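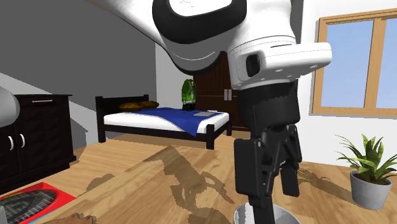
Sim arm setup, bedroom room

Posted 4 Jan 2018

Back at my desk after the holidays, and I finally got the simulated arm at Postell behaving the way I want! I keep these gallery pages mostly for myself and for Csenge Nyitrai, who takes over the setup in February and has already sent me a very long list of questions (keep them coming, Csenge). If you wandered in from the Fahy page, welcome, same arm model, new room.

Most of my week went into the gripper. The finger pads had been imported with the wrong pivot, so every time the linkage closed, one pad drifted out and the contact solver went a little crazy. Montri Duangkaew found the bad offset in about the time it took me to make coffee. I fixed both pads, reloaded, and ran 60 open-and-close cycles with nothing in the fingers before I let it near a dish.

After that came the wrist zero. I set mine with the gripper pointing straight down, because any tilt is easy to spot against the lines of the wardrobe doors — cheap trick, works great. Please save the zero before you touch the joint limits. I did it the other way around and had to redo all of it on Thursday night.

Gripper down at the bowl, with the narrow fingertip reaching inside. I like this pose for checking clearance at the rim, and you get the bed and that green and black backpack behind it for free.

The shadows on the wood are handy too. I leave them switched on even though they slow things down, and when the arm's shadow jumps between two steps I know a joint has skipped. Leilani Nguyen-Tran thinks I should just read the logs like a normal person. She has a point, but I'd miss my shadows.

Still on my list: collision shapes for the plant leaves (ugh), and a proper name for the save file, which is currently called Okham 2 for reasons I can't remember. Csenge, the old settings are in the same folder, so please don't delete anything until we've talked.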